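Hallbridge Dance Company to Open New Season With Four Works

The Hallbridge dance company will open its new season in October with a program of four short works, two of them new, at the McKinnon Theater. It will be the company's first full season in the building since the stage floor was replaced over the summer.

The program runs under two hours with one intermission. It begins with a revival of "Bondness," a piece for six dancers first performed in a church hall when the company had no regular home. The work has been out of the repertory for several years and has been restaged from rehearsal tapes and the notes of the original cast. Two of the dancers who learned it the first time have been in the studio to teach it to the current group.

"Bondness" is danced in soft shoes to a recorded cello score. Audiences who saw it before will find the middle section shorter than it was. The company said the cut was made at the request of the choreographer, who felt the long duet slowed the piece down. The costumes have been remade in gray and dark green.

The two premieres follow. The first, for three women, is set to a suite of piano pieces and uses pointe work throughout. The second is a large group dance for the full company and eight students from the training program, who will be appearing with the professionals for the first time. Rehearsals for the group piece began in April, earlier than usual, so the students could work around their school schedules.

The evening closes with "Skatelthorpe," a comic work based on a village fair that has become the company's most requested piece. It will be danced to live music at every performance, with a small band seated at the side of the stage.
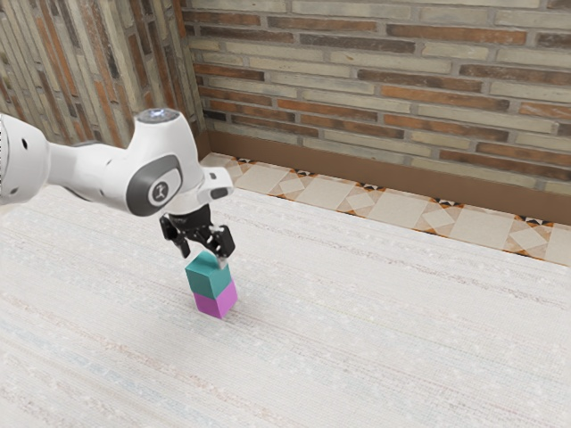 A teal cube on top of a magenta-purple one, in a computer-rendered scene.

The McKinnon seats 300, and the company sold out most of its spring dates there. Four performances are planned this time, three in the evening and one matinee. The matinee will leave out the piano work and run without an intermission, and is meant for families with younger children. A short talk for children on how dancers prepare for a show will be held in the lobby before it starts.

The new stage floor was the largest expense of the past year. The old one had been laid over concrete, and dancers had complained of sore shins and knees after long rehearsals. The replacement is a sprung floor with a gray vinyl surface that can be taken up when the theater is rented out for concerts. Visiting companies will be able to use it as well, and the theater has already taken bookings from two of them for the winter.

There are some changes among the dancers. Two members of the company retired at the end of last season, one to teach and one to study physical therapy. Three new dancers have joined, all of them on full-season contracts. One came up through the Hallbridge training program and danced in the student showcase last spring. The other two were hired from open auditions, which the company held for the first time instead of filling places by invitation. It plans to hold them again next year.

The company has also changed the way it casts its repertory. Each role will now be learned by at least two dancers, and casts will change from one performance to the next. Cast lists will be posted in the lobby and on the company's website on the morning of each show. Ticket holders who want to see a particular dancer should check before they come — the lists can change because of injury or illness.

Tickets are $20 for all seats, the same price as last season. Students can buy any unsold seats at half price at the box office, starting an hour before curtain. The box office opens at noon on performance days and takes phone orders until 5 p.m. Wheelchair spaces are in the back row and on the left aisle, and should be reserved ahead of time.

The training program is also taking new students for the fall. Classes are open to dancers ages 10 and up, with placement classes held in the upstairs studio at the McKinnon. Students should bring ballet slippers and, if they are already working on pointe, their current shoes. Adult beginner classes will return in the evenings after a year off.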